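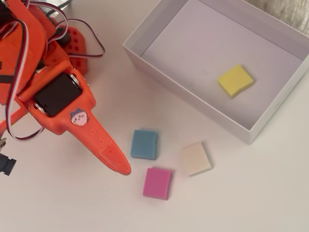
Care of White Tabletops and Foam Blocks

Foley Household Services, Brostport

Smooth white tabletops show marks sooner than darker ones and should be wiped at the end of each day. Use a soft cloth and lukewarm water with a little dish soap. Scouring powder is not advised – it dulls the finish.

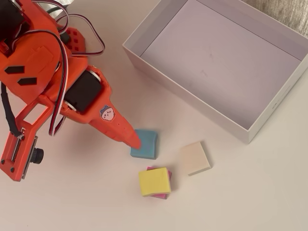
Foam blocks are washed separately, by hand, and pressed gently between two towels. Allow 30 minutes on each side before returning them to the table. Blocks that have begun to crumble at the corners should be replaced. Pens and markers are best kept in a closed drawer.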